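# Cleltov Clear-Off Notes

Tags: Home & Kitchen > Small Surfaces > Tidying > README

Welcome, and thank you for stopping by! This folder holds the notes and pictures we keep on clearing off small tables, the kind that sits near a door or at the end of a counter and collects whatever people happen to have in their hands when they walk by. It began as a single page taped up in the kitchen on Boateng Street (the tape gave out long before the page did), and it has grown into something that more than one household now uses, which still surprises me a little.

I'm Korkor Ayaaba, and I look after the text. Silviu Toma sorts the pictures and keeps the file names sensible, and Mohammed-Awal Tetteh reads everything over before it goes out, usually with a pencil, and usually with opinions.

## What you'll find in the folder

- `notes/` has 301 short entries, each one saying what was on a table and where each thing ought to go
- `pictures/` has the photos that go along with the entries
- `where-it-goes.txt` is the list of homes: trash, recycling, sink, fruit bowl, and so on
- `odd-ones.txt` is for things we couldn't agree about

The entries come from 11 tables in two places, Jurkgate and Gotville. The Jurkgate ones are mostly kitchen tables and side cabinets. The Gotville ones lean more toward hallways, so expect plenty of keys and mail over there.

## How an entry is written

We try to keep the wording plain enough that you could read it out loud to a child who is helping. Name the thing, say where it sits on the table, and then say where it goes. We used to write down the reason too, but the entries got so long that people stopped reading them, and I was the worst offender by a good distance.

For near and far we always mean near or far from the person doing the clearing. Left and right are that person's left and right as well. Please don't switch halfway through an entry! Mariama Antwi spent most of a September fixing the early ones where we had, and she has not forgotten it.

A small table is a nice place to start. The gray cabinet-style one has an open Pepsi can standing toward the back left, an apple close to the front left corner, and a sponge lying flat near the back edge with its green scouring side up.
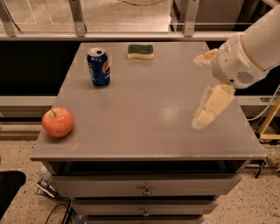
## Where things go

**Drink cans.** An open can gets picked up and checked first. Anything left in it goes down the sink, then the can gets a quick rinse and goes in the recycling. Keep it upright the whole way, please, as I've mopped that floor enough.

**Sponges.** Back to the dish by the sink, squeezed out if there's any water in it. A sponge that smells off goes in the trash, and you don't need to ask anybody.

**Fruit.** Into the bowl if it's whole. A bitten apple belongs to whoever bit it, and if they can't be found within the hour it goes in the compost. Soft spots are fine for applesauce, so there's a second bowl for those.

**Everything else.** Look in `where-it-goes.txt`, and if it isn't there, add a line to `odd-ones.txt` with your initials.

Once the top is clear, wipe it from the back edge toward you and let it dry before setting anything down again.

## Known gaps

We have very little on glass, and next to nothing on hot pans. There are seven entries where the note and the picture disagree about left and right, marked `CHECK` on the first line. The fruit entries are heavy on apples, which says more about our shopping than about anybody else's kitchen.

## Adding your own

Send one table at a time, with the note and the picture named the same way. Short is good. If you aren't sure what something is, call it by a general word and leave it at that.

---

Comments (3)

**Araba Yakubu:** We tried the "back edge toward you" wipe and I'm a convert, I always went side to side and chased crumbs onto the floor. Is there a list for bathroom shelves yet?

**Korkor Ayaaba:** Not yet, Araba, but if you start one I'll gladly tidy up the wording!

**Mariama Antwi:** Two more of the CHECK entries are fixed. Left means left, everyone.

Get the Cleltov letter by email and join more than 2,000 readers. You can unsubscribe any time.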